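Demo build check before we list a slot on the free play page. Game: Lunance. Studio: Dotura. Checked in January on a laptop, then again on a phone. Marks are P (pass), F (fail), Q (query, waiting on the studio). Comments are mine and stay in when this gets published, which is how we've always done it, whatever the studio's marketing people would like.

## 1. Loading and age gate

- [x] **Age gate shows before the game does.** P. It asks for a birth year. I typed one that made me 11 and it shut the door, fine. I refreshed and typed a different one and it let me in. So it's a gate in the sense that a curtain is a gate. Meets our rule, which only asks that it exists.
- [x] **Loads without an account.** P.
- [ ] **Loads in a reasonable time on a phone.** F. Twice it hung on the studio logo and I had to close the tab. The release notes call this version "lightning quick."
- [x] **No redirect to a casino on load.** P.

## 2. Play money

- [x] **Starting balance is stated and is plainly not real.** P. It starts at 1,000 credits, with "credits" spelled out next to the number. Good. Plenty of demos put a dollar sign there and hope.
- [ ] **Balance resets on reload.** Q. Sometimes it does. Once it came back with what I had left from before. Either there's a cookie they haven't told us about or the thing is broken.
- [ ] **No prompt to deposit when the balance runs out.** F. I ran it down to zero on purpose. Up comes a panel with a large gold button reading "Keep the magic going," and the button goes to a partner casino. We don't list demos that do this. Dotura knows, because we failed their last one for it. 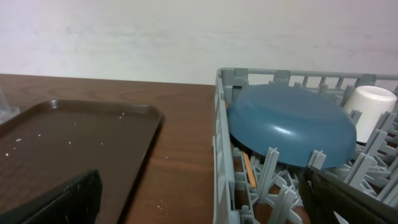 *Tabletop with tray, plain wall behind.*

## 3. Rules and paytable

- [x] **Paytable opens from the main screen.** P. It's under three little lines in the corner, small but findable.
- [ ] **Return to player figure is given, and the demo and the real version match.** Q. One figure on the help page, a slightly different one in the press kit. The studio says the press kit covers "a range of configurations." I'd like to know which configuration I'm playing, and so would anyone who uses a demo to decide whether to put money in. Holding this one until they answer in writing.
- [x] **Number of paylines matches the description.** P. 20 lines, as advertised.
- [ ] **Maximum win is stated with its odds.** F. The win is stated. It's in the loading screen, the banner, and the top of the paytable: 400 times your stake. The odds aren't anywhere I could find. Not a hard fail under our rules, but it goes in the write-up.
- [x] **Free spins rules are complete.** P, grudgingly. You need the third page of the help text to learn that wilds don't count toward the moon meter during free spins.

## 4. How it plays

- [ ] **Demo shows no sign of being friendlier than the real game.** Q. This is the one readers write to us about, and the one we can least prove. I got the bonus round in my first session after about 20 spins. In a longer session later on it came along far less often. That proves nothing, and anybody who tells you they can spot a rigged demo from one evening's play is selling something. Still, I've had a lot of happy first sessions with demos over the years and I write them down.
- [x] **Spin can be stopped and autoplay can be switched off.** P.
- [ ] **Losses are not dressed up as wins.** F. Bet a full stake, get back a quarter of it, and the game plays the fanfare and throws stars at you. I checked with the sound off, and the stars alone do the job. The help page calls this "celebrating every moment."
- [x] **Sound can be muted and stays muted.** P. Except in the bonus round, where it came back once. I couldn't make it happen again, so it passes.

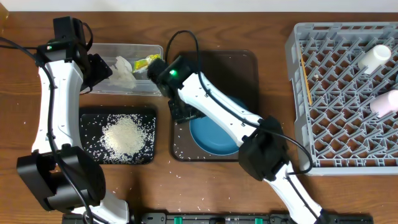
**The Table**
*Rice on a black tray, dish rack at right*

## 5. Claims in the press kit

I do this section last so the adjectives don't get to me first.

- [ ] **"A never-before-seen moon meter."** F. Tratero has a filling meter that does the same job with a lantern in place of a moon. It fills on the same kind of symbol and pays out the same way. Borrowing is normal in slots. Saying you didn't is the part I mark down.
- [x] **"Playable in portrait and landscape."** P. True on my phone, though the spin button sits over the balance in portrait.
- [ ] **"Loved by players."** Q. Which ones? The game isn't out. I asked and was sent the press kit again.
- [x] **Screenshots come from the current build.** P. Same symbols, same background, same typeface.

## 6. Our own page

- [x] **"Demo only" label above the game window.** P.
- [x] **Link to gambling help in the footer and beside the game.** P. Click both. Last time the one beside the game went to an old address for weeks.
- [ ] **Review text doesn't repeat studio wording.** F. Our draft says "immersive." Take it out.
- [ ] **Partner links marked as paid.** Q. The Katiyar banner is marked on desktop. On the phone layout the label drops off. Needs fixing on our side before anything else goes live, and it affects the other game pages too.

## Result

Not listed. The deposit panel in section 2 is a fail by itself and I won't argue it again over email. If Dotura sends a build without the gold button, recheck sections 1, 2 and 3 in full and spot check the rest. The two return figures have to be settled before then. Move the mute problem up to a query if anyone else hears it.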